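Teleoperators wanted: come and teach two robot arms how to handle eggs

Irnetside is looking for people with patient hands to join the Itis project from July. You'll sit at a pair of hand controllers, drive a two-armed robot through ordinary kitchen and packing tasks, and record each try so that a learning system can copy what you did. If you've ever got lost for an hour in a model kit, a piece of embroidery or a really stubborn zipper, we'd love to hear from you!

You don't need a degree and you don't need to write code. Our current group came to us from a bakery, a dental lab and a bike shop, and one of them was driving cleaner runs than the engineers inside two weeks (the engineers have mostly gotten over it).

What the work is like

A run is one complete try at one task, from the starting layout to the finished one. Most are short. You set out the objects, start the recording, do the task with the arms, stop the recording, and mark the run as keep, keep with a note, or discard. Then you shift things a little and go again. We want the bowl in a different spot, the carton turned a bit, a different egg picked up first. Variety is what the model, which we call Jomen, learns the most from, and a good operator gets quite inventive about it.

We also want your recoveries. If a grip slips and you can save it smoothly, keep going and write a note. Those runs are worth a lot to us. If you have to reach in with your own hand, stop and discard.

So far we have 173 usable runs of egg packing and we're aiming for 400 before we move on to the next task, so there's plenty left for new people to get their teeth into. After eggs come folding cloths and sorting cutlery, and we'd welcome your ideas for what should follow.

Each shift has up to 114 minutes of actual driving, broken up with breaks, and the rest goes to layout, notes and reviewing video with a partner. Reviewing is more fun than it sounds. You start to notice that everybody has a style, and you'll be able to tell Pirmin's runs from anyone else's by the way he comes in low over the table.

You'd fit in well if you

- have steady hands and can keep your attention on small movements
- can tell us plainly when a run was bad, including your own
- write short notes that someone else can understand
- are comfortable looking at a screen and a table by turns
- are 18 or older and can get to our lab in Lü

Gaming, sewing, lab work, instrument playing and repair jobs are all useful background. None of them is required. Left-handers are very welcome, and the controllers can be adjusted for sitting or standing.

What we offer

We have 14 places, all paid by the hour, training included. You can choose two, three or four shifts a week. Training takes your first three shifts and starts with foam blocks, so you'll have a feel for the grippers before you get anywhere near a shell. Pirmin Kuster runs the training and is happy to repeat any part of it as often as you like.

Operators see the results too. Whenever a new version of Jomen has been trained, we all get together and watch it try the task on its own, and there is real cheering.

How to apply

Send a few lines to Svenja Mayrhofer at Irnetside. Tell her which shifts would suit you and describe something fiddly you've done with your hands and enjoyed. No résumé needed at this stage. We'll invite you in for a trial hour at the controllers, also paid, and you can decide afterward whether it's for you.

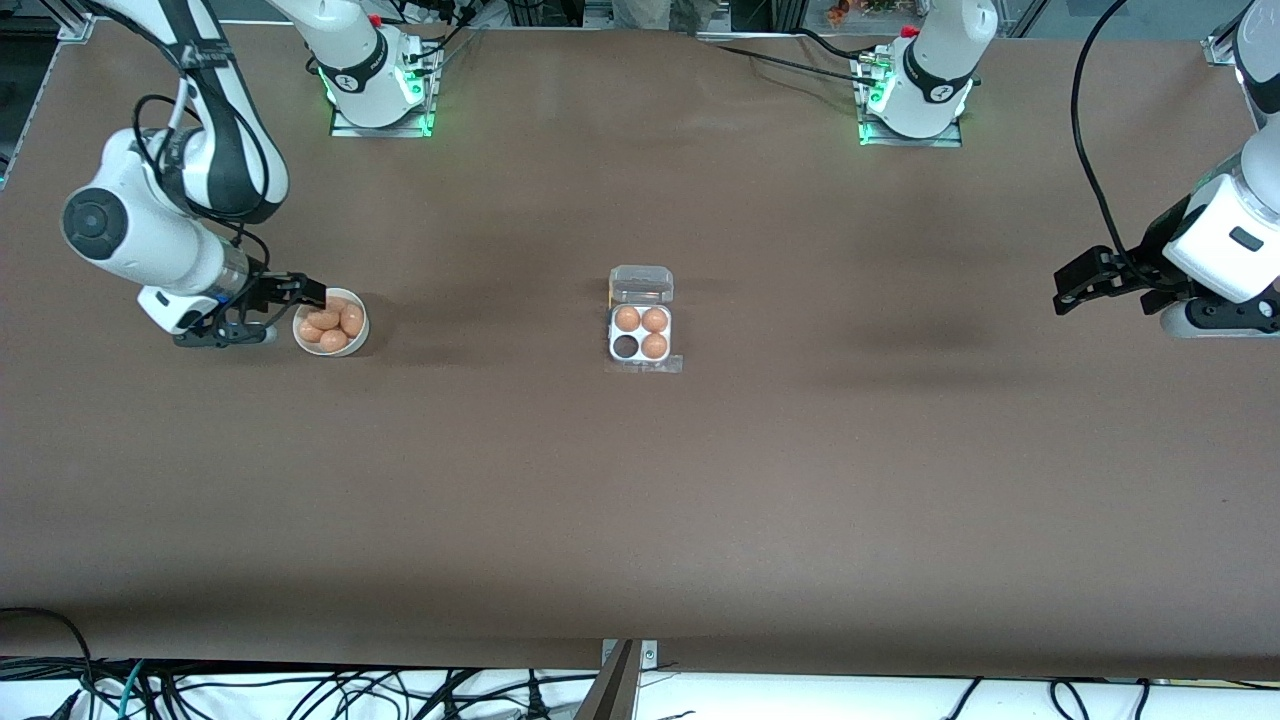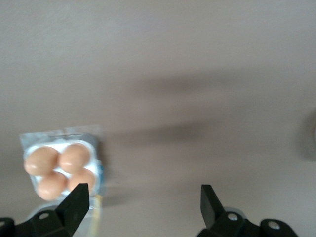

Egg packing for the Itis project: the two-armed station, and a close view from the gripper with four eggs in the package.

Contact: Svenja Mayrhofer, Irnetside, Lü | © Irnetside, February 2024 | Back to top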